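Section 4: Sending Your Film to a Festival with Brirkine

By now you have a finished film sitting in your Brirkine library, and it's time to get it in front of somebody. Set aside a quiet hour, because the first submission always takes longer than the ones that follow.

1. Open your film and choose Submissions from the menu on the left. If you don't see it, your account is still set to Viewer, so go back to Section 2 and switch it to Filmmaker.

2. Type in your running time, in whole minutes, counting the end credits. Festivals really do plan their days around this number!

3. Add your synopsis. You get 929 characters, spaces included, and Brirkine will simply stop taking letters when you reach the end (so do write it somewhere else first and paste it in).

4. Upload your subtitle file. Documentaries with interviews in more than one language need a separate file for each.

Note: Subtitles made in Curnura come through with their timing intact. Those from older programs may drift a little, so watch the last 10 minutes before you go on.

5. Add up to 11 stills. Drag them into the order you'd like programmers to see them, then press Save Order. 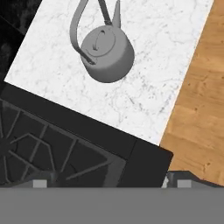
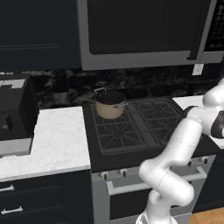

6. Choose who can watch. Most people pick Private Link, and I'd gently suggest you do too, at least until your premiere is settled.

Caution: Changing the password after you submit will lock out every programmer who has the old one. Write to them first.

7. Press Send, and wait for the green check mark before closing the window.

If the check mark doesn't come, look up code 171 in the back of this guide, or write to Pui-shan Ko at the help desk, and include the title of your film in your message.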